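3.2 Evening routines and choice of drink

Each of the 34 mothers kept a diary for 5 weeks and wrote down what she drank after the children were in bed, where she sat, and how long she had to herself. All of them lived in Birstead and had at least one child under school age. Entries were short, often a single line, and we coded them by hand using the scheme set out by Marchuk and Prothero.
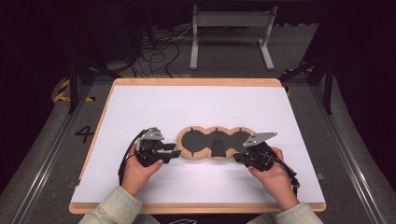 Wine was named more often than any other alcoholic drink, and white wine more often than red. Several mothers kept one bottle in the fridge for the whole week and poured a small glass on two or three nights. Tea was the most common drink overall. Mothers who wrote "tea" on a weeknight often wrote "wine" on a Friday, and a few said they saved it for a bath or a TV show.

Price mattered less than we had expected. Mumetti, the cheapest white sold at the local store, was mentioned by only 4 mothers. Grelletti was chosen more often, mostly by those who had first been given it as a gift – a birthday or Mother's Day in most cases.

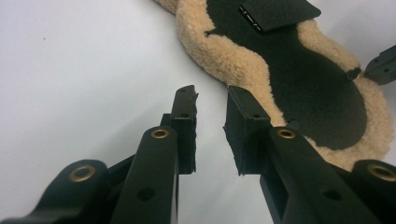

Time alone was harder to measure. Some mothers counted folding clothes as rest and others did not, so we kept their own wording and did not correct it. Lytvynenko coded the entries a second time in June, and differences were settled by discussion. Two diaries had gaps of several days when a child was sick. We kept both and treated the missing nights as blank.

Figure 2. White work surface, with a hand-held gripper.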